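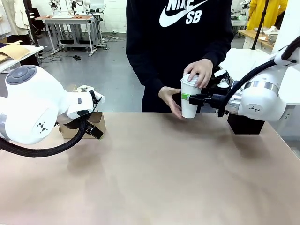 When does the indoor season at Macedo Hall begin, and who may attend?

The season opens in December and is open to the general public, with tickets sold singly or as a subscription to all 18 concerts.

I have attended the Macedo Hall season in Trudton for long enough to have held a seat in nearly every part of the house, and readers of these pages have written to ask whether this winter's program merits the subscription. My view is that it does, with reservations concerning the second half of the schedule.

The hall seats 771. That is a difficult size for amplified music, being too large for a quartet to fill on its own and too small for the touring acts that prefer the arena. Previous programmers dealt with this by booking tribute groups through January. Kwan-ho Kan, who took over the programming last spring, has instead given most of that month to ensembles that write their own material, and has moved the one remaining tribute evening to a matinee. 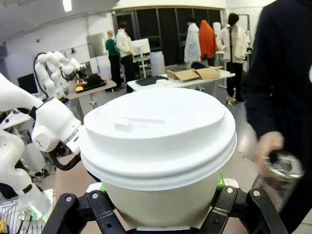
Paper cup with lid.

The opening night belongs to Zekis, a five-piece band with two trumpets and no guitar. I heard them at the Hunent festival over the summer, where they were assigned a late afternoon slot on the smaller stage and played to a field that was still arriving. Their slower pieces suffered from the wind and from the sound check under way on the main stage. In a closed room those same pieces should fare considerably better, particularly the long one with the organ introduction, whose title I was unable to catch.

Subscribers should note a change to the order of the evening. The support act now begins at 7:30 p.m. and the intermission has been reduced to 15 minutes. Patrons seated in the balcony, where there is a single staircase, may wish to remain in their places. Latecomers will be admitted between numbers only, at the discretion of the ushers -- a rule that has existed for many years and has been applied unevenly.
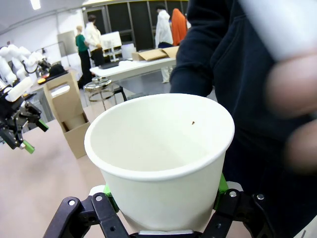 An open paper cup.

With respect to cost, single tickets in the rear stalls are priced at 20 dollars, the same as last season. The front stalls have risen. I do not recommend them in any case. The loudspeakers hang well forward of the stage, and listeners in the first few rows hear chiefly drums and whatever reaches them from the monitors. The best sound in the building is to be found on the left side, beneath the lip of the balcony but not far behind it.

My reservations concern February and March. Three of the concerts announced for that period are solo piano recitals, and the house piano has an uneven upper register that was plainly audible at last year's closing concert. The hall has stated that the instrument will be serviced. It has not stated when.

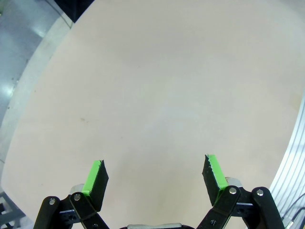

Travel and Parking

The lot behind the hall closes one hour after the final number. The river bus stops at the corner and runs until midnight, although the last departure is frequently full on opening night. Those driving from the Hunent side should allow additional time for the bridge, where one lane remains closed.

I will attend the first four concerts and intend to publish a notice on each -- shorter than last year's, in response to several letters on the subject. Corrections to the schedule may be sent to the usual address.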